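Putting winter stuff away (and getting it back out in one piece)

Posted 10 Jun 2025

Quick one, the closet shelf is half cleared and I want this written down before I forget it again. Mostly coats and blankets, some zipper stuff, moths at the end. Skip around.

Before anything goes in a bin

Pockets. All of them, inside ones too. I have washed a lip balm with a full load of darks and you do not want to. Tissues are worse, they get in every seam.

Zip everything up. Close the velcro. Turn sweaters inside out, leave coats right side out till you've checked the cuffs and collar for grime, then turn them for the wash.

Cuff grime: dish soap, a drop or two, old toothbrush, ten minutes, rinse. Works on collars as well. Makeup on a collar needs a second go usually.

Don't put anything away dirty. Even "I only wore it twice" dirty. Stains you can't see now are yellow by October.

Puffers

Read the tag first. If it says dry clean only I'd belive it for down, I chance it for the cheap polyester fill ones.

Cold or cool, gentle, front loader if you can. Top loader with the post in the middle — take it to the laundromat instead. Half the normal soap. Extra rinse, then another rinse. Soap left in the filling makes it clump and smell.

Dryer on LOW. Couple of clean tennis balls or the wool ones. Stop every half hour, pull it out, break up the lumps with your fingers. Takes forever. Takes longer than that if it's down. If it feels dry, give it another half hour anyway, the middle lies to you.

Then lay it out flat on the bed overnight, sleeves out. Hanging it damp drags the fill to the bottom of each band. 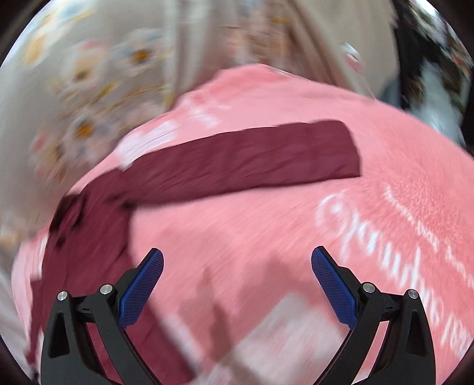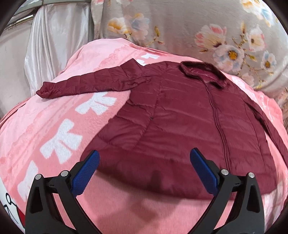
No vacuum bags for down, please. Marjorie Whiteley wrote in to say hers came back fine after a year in one. Good for her, mine came out like a placemat and never puffed up again. Synthetic fill you can get away with for a few months. An old pillowcase is better. Cotton, breathes, free.

If it has a fuzzy collar, comb it with a clean soft brush once it's totally dry. Same for any fake fur trim. No iron anywhere near it. If the trim unzips or unbuttons take it off and do it by hand in the sink.

Stuck zippers

Pencil lead. Rub it up and down both sides of the teeth, work the pull gently. Bar of soap if no pencil. Candle stub is ok too but keep it off the fabric, wax marks.

Zipper splits open behind the pull — slider is worn out, not the teeth. Squeeze each side of the slider a TINY bit with pliers. Tiny. If it snaps that's a new slider, which is cheap, so no tears.

Fabric caught in it: don't yank. Pull the cloth sideways away from the teeth while you back the slider down.

Plush and fleece blankets

Wash alone. I mean it. The fluff goes on everything, especially anything dark.

Cool water, no fabric softener (it coats the fibers and they go flat and kind of greasy feeling). Half a cup of white vinegar in the rinse if it feels stiff. Low heat or line dry. High heat melts the tips and that crunchy feel does not come back, ask me how I know.

Matted patch: damp it, brush with a soft pet brush, let it dry, brush again. Sointu Räsänen uses a baby hairbrush, same idea.

Clean your lint trap halfway thru the cycle when it's a big blanket. Not after. Halfway.

Small rips

Nylon shell with a pinhole and a bit of filling poking out: push it back in from the other side if you can get hold of it, don't pull, one feather brings its friends. Dab of clear nail polish on the hole. Bigger than that, a repair patch with the corners rounded off so they don't lift. Wipe with rubbing alcohol first and let it dry.

Moths

They like wool, fur, feathers and dirt. Polyester on its own they mostly leave alone. Cedar blocks do a little something if you sand them every season so they smell again. Lavender smells nice, that's about all I'll say for it. Clean clothes in a closed bin beats both.

Found holes already? Wool things in a freezer bag, in the freezer, two weeks. Vaccuum the closet corners and empty it outside.

Label the bins on the SHORT end, that's the side that faces out on the shelf. Mine are all labeled on the lid, under the other bins. Redoing those tonight.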